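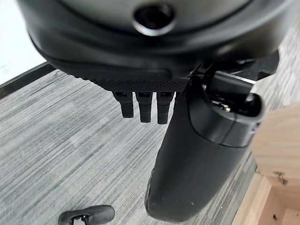

Dark gray housing with a round port and three black tabs

How to map the Bremero district in Grirkis

Grirkis has no map screen. You get a compass, a step counter and whatever you can remember, and that works well enough until you leave the harbor and walk into Bremero. The streets there look alike, most of the doors are locked, and fog comes in every evening at 6 p.m. game time. A map on paper makes the district much easier to get through. You can make one in two evenings of play.

What you need

Graph paper, a pencil, an eraser and one colored pen. Any save from after the ferry ride will do. Load it, go into Options, and turn on the step counter. It is off by default on console and on by default on PC.

Step 1: Pick a starting point

Use the water tower. It can be seen from nearly every rooftop in the district, and a fast travel bench stands at its base. Mark the tower in the middle of your sheet and draw north pointing up. Check the compass while standing still. It swings for a few seconds after you stop running, and a reading taken too early will put your first street off at an angle.

Step 2: Set the scale

Walk, don't run. Running drops steps from the counter on stairs and rubble. From the tower to the east wall is some 2,000 steps, so one square for every 100 steps fits half the district on a normal sheet. Tape a second sheet to the left side for the rail yard.

Step 3: Draw the main streets first

Walk Cannery Street from end to end and write down the counter at each crossing. Do the same with the canal path. Leave the alleys alone for now -- several of them are blocked until you have the bolt cutters, and you would only be drawing them twice.

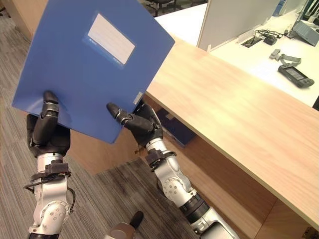 Bremero's apartment blocks need a floor plan each, and this is where loose paper starts to become a problem. Draw one block per sheet and put the block number in the top corner, along with the floor you started on. A plastic folder like the blue one above, with a ruled label in the window on the front, will hold the whole set. Write the district name on the label in pencil. You will want to change it when you move on to the next area.

Step 4: Mark the locked doors

Use the colored pen for these. There are 22 locked doors in the district, and they take different keys. A circle means it needs a key, a cross means it opens from the other side. When a door is open, fill in the circle and leave it on the map. Guards in Derese use the same doors later in the story, and it helps to know where they come out.

Step 5: Add the roofs

Roof routes go on a separate sheet of tracing paper laid over the streets. Planks and ladders are the only things worth drawing. Note which ladders can be kicked down, as those become shortcuts from street level.

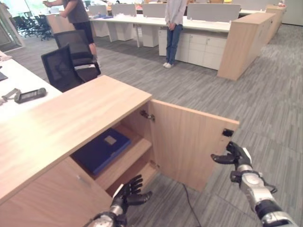 Navy folder or binder on a cabinet shelf

If your map does not line up

Go back to the tower and walk the nearest loop again. A gap of one square is normal. A bigger gap usually comes from the tram tunnel, where the counter keeps running during the cutscene. The Pravby patch fixed this on PC but not on console -- there, write down the number before you go in and reset the counter when you come out.

The Derese maps are done the same way, with the signal mast as the starting point and half the scale.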